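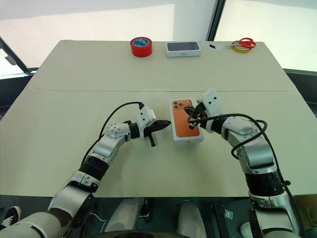
Living > Small Spaces > Keep or Toss

Search stories Go

The Box on the Table

By Rowena Mangubat

I have a phone box problem. My last phone died in February, and I still have its box, and the box of the one before that, and (I checked) the box of a phone I left in a cab in Gendstead years ago. They're such good boxes! The lids fit so snugly that they sigh when you lift them, and I can't put a thing that sighs into the recycling.

So when my editor asked for a piece on the packaging we keep, I said yes before she'd finished typing.

White boxes are the worst offenders. Put one down on a big pale table and it looks like it belongs in a shop, even if all it holds is a dead charger and two foreign coins. Add a picture on the lid — an orange phone, say, with its three round camera lenses up in the corner — and I'm done for. I'll find shelf space. I like an orange phone on a white lid better than most of the prints I've paid to have framed.

My friend Lenka Matoušek is ruthless about this. She keeps a box for as long as she might return what came in it, then flattens it. I asked about resale and she shrugged. Stavros Kadrić, who runs the secondhand counter at Piris, was kinder to me. He says buyers do like a box, and he'll knock 10 dollars off what he offers if you come in without one. Ten dollars! I have been storing cardboard for eight years on the strength of ten dollars.

The trouble is that an empty box wants filling. Mine now hold:

- buttons, mostly from coats I no longer own
- picture hooks and the tiny nails that go with them
- seed packets, which fit standing up if you fold the tops
- one complete set of doll dishes

Neema Ondieki, a reader in Judummont, wrote to tell me she stores recipe cards in hers and labels the short end, so she can read it when they're stacked flat. I've copied her, with masking tape, and I can finally find the picture hooks. She also says never to store batteries loose in one, and I moved mine that same evening.

I did let two go last weekend. The lids went first, and I didn't look.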